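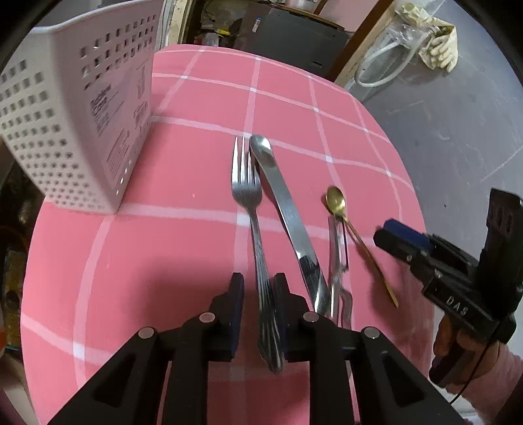
How I Sort the Odd Silverware (and Finally Get the Drawer to Close)

Home | Kitchen | Tidying | Table Linens | Contact
Print this page | E-mail this to a friend

Every family has a drawer where the strays end up. Mine had ridged handles mixed in with plain ones, gold teaspoons from a set I never finished buying, and a peeler that kept jamming the whole thing shut. I used to yank it open with one hip against the counter! So I pulled everything out and did it properly, and the drawer has stayed civilized since December, which for this house is a record.

You don't need much. A table with a cloth on it (pink with a white grid in my case, because it was already on there), a plastic basket with holes in the sides, a couple of soft towels and whatever you like to use for polish. I use the Rorkberg cream because my mother used it, but baking soda and a bit of water will do for most things. Go easy on anything plated.

Step 1. Cover the table

Leave the cloth on, or put one down. Metal on bare wood is noisy and it scratches, and a cloth stops the spoons from skating off every time you reach across. I like a cloth with a check or a grid because I can line handles up along the stripes and spot a short one right away. A round table is fine too, you just work your way around it.

Step 2. Empty the drawer into the basket

All of it. Don't sort as you go, you'll only end up reading old takeout menus. Tip out the crumbs, wipe the drawer and leave it open to dry while you do the rest. If your basket is new, like mine, you can peel the label off now or do what I do and ignore it for a year.

Step 3. Lay out one of each

This is the part I enjoy! Take one fork, one table knife, one small spoon and one oddball, and set them side by side with the handles toward you. These are your row leaders. Everything else in the basket gets matched to one of them, so the next fork goes by the fork, and so on. Give yourself room between them, more than you think, because knives especially seem to multiply.

Start with the handles when you're matching. A decorated handle is the easiest thing in the world to pair up, and you'll know in a second whether the next one belongs. After that look at the tips. Table knives with a broad rounded end go together, and anything pointy or serrated gets its own spot well away from your elbow.

Step 4. Keep gold and silver apart

I wash my gold-colored pieces by hand and never put polish on them (I ruined two spoons that way, and I'm still sore about it). They're usually thinner in the handle, too, and slide under everything else, so they get a narrow slot of their own at the side of the drawer.

Step 5. Deal with the oddballs

Peelers, little servers, the thing with the looped handle that might be for cake. Ask yourself if you've used it this year. If yes, it goes in the back section. If not, it goes in the giveaway bag. Watch out for wire or looped handles, they hook onto spoons and that's half of what jams a drawer in the first place.

Step 6. Polish, dry, put away

Do one row at a time and dry each piece right down between the tines. I have a Clundora divider tray with 7 sections, and I put forks on the left, then knives, then spoons, all facing the same way. Small spoons go in front where the kids can reach them.

If you end up with extra pieces in a pattern you love, wrap them in a towel and store them flat. I keep mine in the cabinet behind the table and bring them out when we have a crowd.

Last updated 08/04/2026

Print this page | E-mail this to a friend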